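Apuntes de clase, tema 6: ¿saben ya las máquinas hacer las tareas de casa?
Robótica de servicio, grupo de tarde

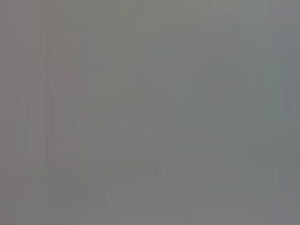 Foto: cámara de muñeca, prácticas de Robótica de servicio. Uso docente.

Empiezo por el gris. En la foto no se reconoce ningún objeto: una banda algo más oscura a la izquierda, un tono más frío a la derecha y poco más. Quería que la tuvierais delante mientras leéis, porque cuando hablamos de "doblar la ropa" o "recoger la mesa" pensamos siempre en la mano, y a mí me parece que media asignatura está en lo que le llega a la máquina por la cámara (¡la otra media son los dedos, ya llegaremos!).

Vamos con la pregunta del tema. Mi respuesta corta: algunas tareas sí, en condiciones muy cuidadas. En el taller de Tumcombe tienen un brazo Uvton que coloca piezas en bandejas, y lo hace estupendamente mientras las bandejas estén en su sitio. En abril probamos algo parecido con tazas, 100 intentos con la mesa despejada, y salieron bien 44. Luego movimos la lámpara y tuvimos que volver a calibrar, con el consiguiente disgusto.

Anneliese Stöcker, que nos dio la charla sobre el proyecto Harnska, propone separar dos preguntas que solemos mezclar: si la máquina puede hacer el gesto y si se entera de cuándo no debe hacerlo. La segunda me interesa muchísimo más. Con una imagen como la de arriba, ¿qué haríais vosotros? Yo pararía el brazo, lo retiraría un poco y volvería a mirar. Un controlador que sigue adelante con la última posición estimada me da bastante miedo, sobre todo cerca de un fregadero lleno de vasos.

Para la próxima sesión, leed el capítulo de percepción activa y traed escrita (300 palabras, no más, que luego las leo todas) una tarea doméstica que hagáis a diario, contando en qué momentos necesitáis mirar y en cuáles os basta el tacto. Se puede hacer en parejas. Quien tenga pendiente la práctica 2 que me la mande antes al correo del grupo.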